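Clear acrylic scratches easily and cracks if it is rushed, so leave the protective film on until all the drilling is done.

## Fixing a clear cover over a card

Mark the holes with a fine felt pen, 12 mm in from each edge. Drill them slightly wider than the screw — acrylic moves a little with the heat of a room, and a tight hole will split in time. Use a slow speed and back the sheet with scrap wood.

Peel the film, wipe both faces with a damp microfibre cloth and let them dry before the card goes in. Turn the screws until they just touch, then stop.
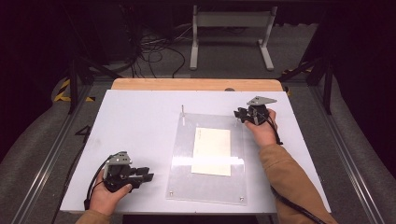

Raghavendra Raju wrote in to say that he puts a nylon washer under every screw head and hasn't cracked a sheet in 2 years. He also warns against window spray, as the ammonia in it clouds the plastic.

For light scratches, use plastic polish on a soft cloth and rub in small circles. Deeper ones need wet-and-dry paper first, starting at 600 grit and going finer before the polish.

Store offcuts on edge with paper between them. Mine go in the slot behind the bench, largest at the back.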